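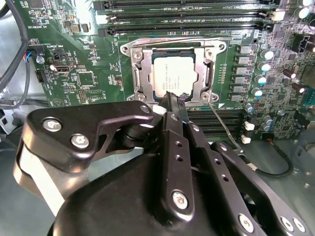
Computer recycling was the reason I drove out to the Drelum depot on a Friday in March, when the refurbishing side of the business holds its open day. Most of what comes through the roller door is old office desktops, and most of those get pulled down to the motherboard before anyone decides what they're worth. The processor is the part everybody asks about. It sits in its socket inside a silver metal bracket with a round screw at each corner, and the flat metal lid on top carries a few lines of small text that I couldn't make out. Sorting by model depends on that text, so there are lamps and magnifiers at every bench in the next room.

The tour started at 8 in the morning and was led by Abelardo Llanos, who has run the strip-down area since the depot was on its old site in Landier Street. He had a group of nine of us, mostly people from council waste programs and a couple of high school teachers. Closed shoes were required and they do check. One man in sandals had to borrow a pair of boots from the office.

Receiving comes first. Pallets are weighed, wiped down and given a paper tag, and the tag stays with the machine until it's either sold or in pieces. Hard drives come out at this point and go into a locked cage. Llanos said the depot takes in 3,000 machines in a normal month and 920 of those are fit to go back out whole. We asked what pushed a machine into the other group. Cracked cases, mainly, and leaking capacitors on the older boards. Age matters less than I expected.

Strip-down is a long room with a grey floor and good light. Power supplies go in one bin, fans in another, cables in a cage that was nearly full when we walked past. Memory is taken out and tested on the spot. Coolers are harder, as the paste under them sets with age, and pulling straight up can bring the processor out with the cooler and bend pins on the types that have them. The practice here is to warm the board first and twist gently.

Processors that pass testing are packed in plastic trays and sold in lots of 1,000 to a parts dealer called Agudelo. Boards that fail go to a smelter for the copper and gold. I would have liked to see the test rigs running, but they were down for the morning while the software was updated.

Lunch was sausages and a decent coleslaw in the loading bay. The shop at the front sells refurbished desktops under the Ullov label, with a short warranty, and there was a table of loose keyboards at two dollars each. I bought one.

Parking is on the street only and fills up early. The next open day hadn't been set when I left, but there's a sign-up sheet at the front counter, and school groups can book separately through the office.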